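Opinion > Daily Life > Work and Home

A desk should stay a little empty

When I moved to Destthorpe in April, I had 39 boxes and one small table. The table was full by the first evening. I worked on it, ate on it and left my letters on it, and after 5 weeks I could not find my own passport.

Many people say the answer is more storage. The shops agree, of course. A cabinet from Poleo costs 300 dollars, and I almost bought one. But a cabinet only gives us permission to keep things we have already forgotten.

I think we should protect one flat place in the home - a desk, a kitchen counter, even half of a shelf - and clear it each night. My neighbors find this too strict. They say a busy desk shows a busy mind. Perhaps it is so for them. For me, every paper on the desk asks a question, and I become tired before I begin.
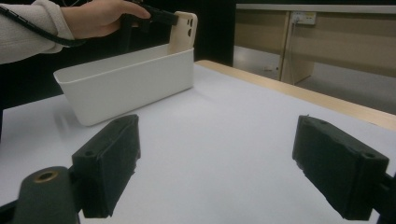 A pale white tabletop with open space in the middle.

I did not buy the cabinet. I still have too many letters, but they stay in a drawer now, and I read them on Sunday mornings.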